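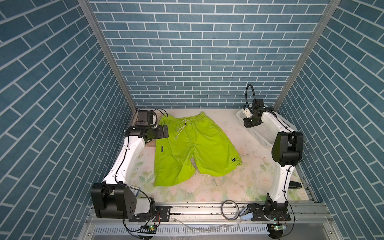 06/06/2018

Shorts, again

First properly hot day and I have been made to confront the summer drawer. I say drawer. It is a box that lives under the bed from November onward, and every year I put it away believing that the clothes inside will sort themselves out in the dark. They never have. I opened the lid this morning and was met by everything I own that is unsuitable for an adult, folded by someone in a hurry, who was me.

The lime green shorts were on top. They are very green. I bought them in the Mostik closing-down sale, in a frame of mind I can no longer reconstruct, and I remember the man at the register holding them up a little longer than he needed to. They have a white drawstring with a knot at each end, and I'd like it noted that the knots are the best thing about them, as the last pair I owned had none and swallowed its own string the first time I washed it. I spent an entire evening feeding it back through the waistband with a safety pin. I have had shorter relationships.

Laid them out flat on the rose-print surface to decide what to do about them. Pink roses, green leaves, and then this enormous lime thing in the middle like a frog at a wedding. There were specks all over the roses too, which I had not noticed until I put something on them. I wiped there two days ago, or thought about it very hard.

So, folding. I have been told there is a right way to fold shorts and I have been told it by several people, all of whom disagree. My mother's way is one leg over the other, crotch tucked in, then up from the hem in half. My sister rolls hers. My own method until today was to hold them by the waistband, let gravity have its say, and then drop them in the box quickly before they could object.

Tried my mother's way. The trouble is always the crotch, where the two legs part and the cloth bunches up and will not lie down however much I stroke it. The hems were no better. One of them had crumpled in on itself and I pulled it straight, and it went back, and I pulled it straight, and it went back. I thought about the iron. The iron is an Arel and takes so long to heat up that whatever you meant to press has usually been worn and washed again by then. I did not get out the iron.

What I ended up with was a sort of parcel, thicker at one end. I unfolded it and did it again with the drawstring tucked inside first, and that was better. Then I did it a third time for reasons I can't defend. By then I had used up most of the cool part of the morning on one pair of shorts that cost me less than lunch.

The rest of the box went faster because I cared less. Twenty-three things in it altogether, and I know this because I made a list, and I made a list because I was avoiding the swimming trunks. Most are T-shirts. One is a T-shirt from the Athumani fun run, which I did not run. I held a coat. They gave me the shirt anyway and I have worn it to the gym, where a stranger asked about my time. I said it was a personal best.

Two pairs of trunks, both older than my present job. One has gone see-through in a place that matters, so that is the end of that. Into the bag for rags, where it can shine the taps and think about what it did.

I also found a receipt from Mustis in a back pocket, for $9.40, with no clue what it bought. Something I enjoyed, I hope.

Verdict on the green shorts: keeping them. I had them in the donation bag for a while, and then I imagined opening the box next year and finding only the navy ones and the other navy ones, and got them out again. They are loud, and they crease if you look at them, but the waist still fits, and I can't say that for much else in there. Wore them to take the trash down. The neighbor's boy, who is maybe six, said "whoa." I have decided to take this as praise.

Still to do: the winter sweaters have to go under the bed in place of all this, and they won't fit, as they didn't fit last year. I sat on the lid then. I weigh slightly more now, so there are grounds for optimism.

Dinner was cold noodles. Too hot to cook, and I was tired from the folding.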